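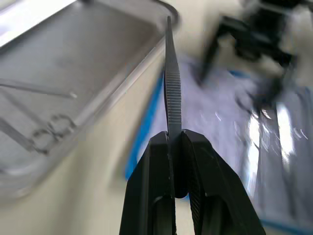
Pinzette mit geriffeltem Abschnitt

Protokoll Nähkreis Kolwood, 3. Juni 2024

Ich schreibe wieder mit, also bitte nicht über die Reihenfolge meckern! Alina Gavrilă hat durch den Abend geführt, Rosaire Bouchard kam etwas später dazu (Stau hinter Wulbridge).

Zuerst das Geld: In der Kasse liegen 2319 Euro, das ist mehr als im Februar. Der Stoffmarkt lief also gut - vor allem die Reste gingen weg wie nichts.

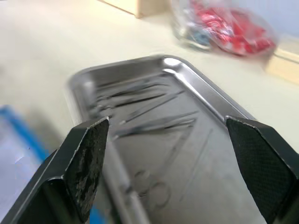

Wann ziehen wir in den neuen Raum?
Nach den Sommerferien, der Schlüssel kommt aber schon vorher.

Dann wurde es länger. Alina möchte für den Winter eine große Patchworkdecke, Rosaire lieber viele kleine Kissen. Ich war für die Decke, weil ich Kissen füllen hasse. Abgestimmt haben wir auch:

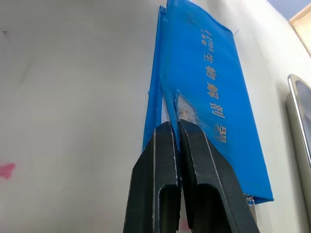

18 Stimmen für die Decke, drei für die Kissen, zwei Enthaltungen. Rosaire hat es mit Fassung getragen und übernimmt sogar den Zuschnitt, danke dafür!

Beim Garn bleiben wir vorerst bei Wouters. Alina fragt wegen Rabatt nach und
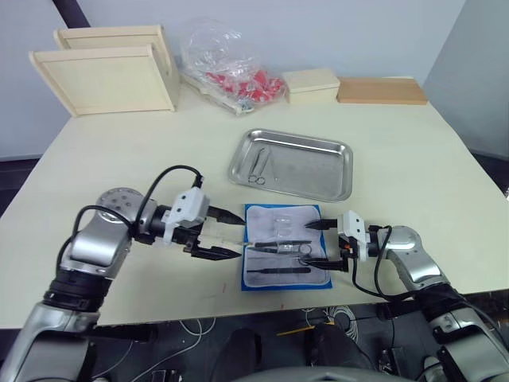 bringt beim nächsten Mal die Farbkarte mit. Wer noch blaue Baumwolle zu Hause hat, bitte waschen und bügeln. Kuchen macht Rosaire.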